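Niven data collection, speaker notes
Internal methods talk, Wilma Skinner

Slide 1. Title. Say who did what: Hamish Cruickshank wrote the task list, Craig Cowie ran the stations, I did the review and the labels.

Slide 2. Scope. One task family — bakery display cases. Open the dome, move a boxed donut, close the dome. The set shown today has 600 accepted episodes across 11 task variants. Another 189 were rejected in review. Do not go into the reject codes yet, they come on slide 5.

Slide 3. What counts as an episode. Starts with the gripper open and clear of the case. Ends when the operator lets go of the controls. Pauses stay in. We tried trimming them in February and the policy learned to rush the handle, so we put them back.

Slide 4. Resets. Spend time here, it is where most of the variation comes from. One person changes the layout between episodes: which case, which donut, dome up or down. The written rule is to change at least two of those. Fergus Lamont will ask about randomization. The order comes from a script, the placement is by hand.

Slide 5. Reject codes. Read out the top two only: dome caught on the finger, box tipped during the lift. Mention that 277 episodes were viewed by a second reviewer. Agreement was good on the first code and poor on the second.

Slide 6. Wrist view. Leave this up for a few seconds. Points to make: two cases on the table, the far dome raised, a yellow-glazed donut on the tray, a hand pointing down just above the far dome's handle. The foam pads on both fingers stay in view at this opening, and the left one hides part of a box in the near case.

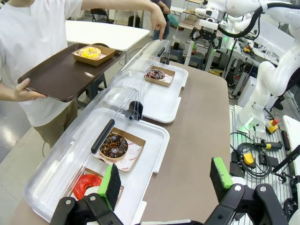
How many layouts does one task variant need before adding more stops helping?
We don't have a single number — the handle tasks leveled off early, and the box tasks were still improving when we stopped.

Slide 7. Next steps. Second station, same task list. Rory Rutherford has the schedule. Take questions.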